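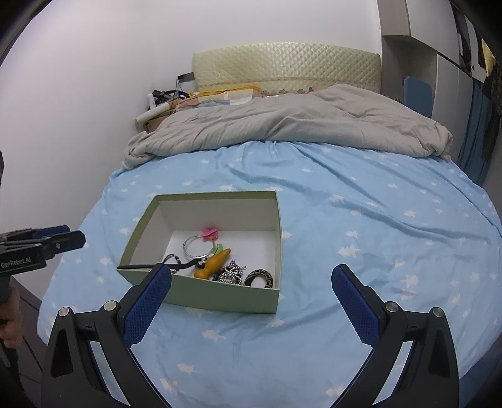

Slide 1: Green cardboard box on a bed, no lid.

Sorting Family Papers Before a Move
Speaker notes, Amwood Public Library, evening session in November

Slide 1 (title)

Wait for the side door to close. The hallway is noisy until the class next door starts at seven.

Say who the talk is for: people moving to a smaller place, or helping a parent do it, with more paper than the new place can hold. Photographs get a short mention near the end. Furniture gets none. Handouts are on the table by the coats, and the large-print copies are at the bottom of the stack.

A bed is a good place to sort. It's the right height if you stand and it has more room than most desks. It also has a built-in deadline – you have to clear it before you can go to sleep.

Slide 2: Where I come from on this

I worked in the records office at Vamton for many years before I cleared out my aunt's house on Lelberg Street. I assumed the job would take a weekend. It took from March to the end of summer. Most of that time went to paper, and most of the paper was thrown out.

The house held 66 years of paper from one marriage. There were gas bills from before the street was widened. There was a full run of church bulletins with the hymn numbers circled. The deed was in a cookie tin with the sewing patterns, and I had handled that tin several times before I opened it.

Pause here. Someone usually has a tin story. Take one, then move on.

Slide 3: The first pass

Do not read anything on the first pass. People laugh at this, but it is the rule that saves the most time. If you start reading letters at ten in the morning you will still be reading them at lunch.

Sort by what the thing is:
Legal and property
Money and taxes
Medical
Letters and cards
Everything else

That makes 5 piles. "Everything else" will be the biggest, and that's fine. Pick up a paper, decide what it is, put it down. If you can't tell in a few seconds it goes in everything else.

Envelopes: open every one. Cash turns up in old envelopes, and so do stock certificates and house keys. Shake out books and hymnals as well. Feel along the bottom of each drawer for a lining with something under it.

Slide 4: What to keep for good

Read the slide aloud slowly, people will be writing.

Birth, marriage and death records. Adoption papers. Military discharge papers. Citizenship papers. Divorce decrees. Wills and trusts, signed copies. Deeds, and proof that a mortgage was paid off. Cemetery plot deeds – these get missed more than anything on the list, and replacing one can mean a lot of phone calls.

Note for me: the question about safe deposit boxes always comes up here. Answer: fine for a deed, awkward for a will, because the family may not be able to get into the box right away. Tell them to ask their own bank and their own lawyer. I am neither.

Slide 5: What to keep for a while

Tax returns and the papers behind them. I keep mine longer than I have to. The basic period most people hear is 3 years, but there are exceptions that run longer, so anyone with a business, a rental or an unusual year should check with whoever does their taxes. Don't get drawn into individual cases from the floor. Last time this slide ate twenty minutes.

Home improvement receipts: keep these until the house is sold, and then put them with the tax papers for that year.

Car papers: keep the title as long as you have the car. Repair records can go to the next owner.

Medical bills: keep until they are paid and the insurance has settled, then keep the summary page. Shot records and surgery records should stay with the person.

Slide 6: What can go

Utility bills that have been paid and aren't part of a tax return. Bank slips. Manuals for appliances you no longer have. Expired warranties. Expired insurance policies with no open claim, though life insurance needs a call to the company before anything is thrown out. Calendars, unless someone wrote a diary in them.

Anything with an account number or a Social Security number gets shredded. A home shredder is all right for a grocery bag of paper. For more than that, use a drop-off service. Atallah Storage, out past the feed store, has a shred bin for walk-ins and charges by weight. Bring it in paper bags. They won't take binders or hanging folders with the metal rods still in.

Slide 7: Letters

Slow down on this one.

My aunt and uncle wrote to each other for almost 42 months while he was overseas and then working out of state. I kept all of those. I did not keep the Christmas cards with only a printed name in them, and I haven't missed them.

Suggestion: do letters last, on a different day, with someone else in the room if the family gets along. Put each writer's letters together. Leave them in their envelopes, since the postmark is often the only date. No tape, no rubber bands. Paper clips rust, so take them off. Use a pencil if you need to write on anything.

If two people want the same letters, scan them and then decide. Local history rooms may want some of it, especially anything about a farm, a shop or a school. Ask before you drive over with a carload.

Slide 8: Photographs, briefly

Names on the back, soft pencil, near the edge. Start with the oldest person who can still identify faces, and do it this month if you can. Throw out blurry duplicates. Keep out of attics and basements. The library runs a separate evening on photographs in the spring and the sign-up sheet is at the desk.

Slide 9: Boxes and labels

A lid that closes, a size you can lift with one arm. Label the short end, where you'll see it on a shelf. Write what is in it and the years. "Misc." is not a label – I have opened a lot of boxes marked "Misc." and not one was worth carrying up the stairs.

Make one sheet listing where the important papers are. Give a copy to one person who does not live with you.

Slide 10: Questions

Repeat each question into the microphone, the back rows can't hear the front.

If it goes quiet, offer the one about old passports (cancel if needed, keep if there are stamps you like) or the one about passwords written in address books.

Finish by eight thirty. Chairs go back against the window wall, and the projector remote goes in the drawer at the front desk.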